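The Long Life of a Good Mirror

My grandmother kept a mirror at the foot of her stairs that made everybody look slightly seasick. The glass had a ripple in it at chin height, and as children we used to bob up and down in front of it until somebody called us in to eat. I hadn't thought of it in years, and then last September I drove out to Endberg to meet Róisín Scanlon, who resilvers old glass for a living, and there was that same ripple, leaning against her workshop wall.

"People bring them in and apologize for them," she told me, pouring the second of what would be many cups of tea. "They say it's gone all spotty, can you make it new. And I can, mostly, but I do ask them to live with it one more week first."

The spots, she explained, come from damp creeping in behind the silver, usually from the bottom edge up, where a cleaning cloth has left its drips over the decades. A strip and resilver at her shop, Lenihan, starts at $615 for a hall mirror, and she'll talk you out of it if she can – which may be why the waiting list is 90 names long. 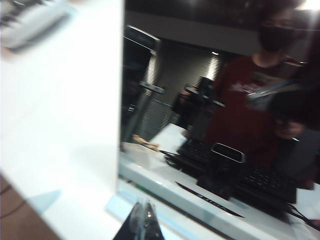 A large upright mirror beside a bright white panel.

Where you put a mirror matters as much as what shape it's in, and on this subject Fletcher Gilchrist could talk until the cows come home (we started at 2 in the afternoon and I drove back in the dark). He has hung mirrors in old farmhouses all over the county, and his advice is to spend a day carrying yours from room to room before you pick up a drill. Sit down in your usual chair. See what it gives you back. If it's a window with a tree in it, you're in luck, and if it's the side of the refrigerator, keep walking.

He is fond of low mirrors, too, set so that a person sitting down can see some sky, and he can't abide one hung over a radiator.

I went home and telephoned my cousin, who has our grandmother's mirror now. It's in her back bedroom, ripple and all, and she says her boys bob up and down in it before school.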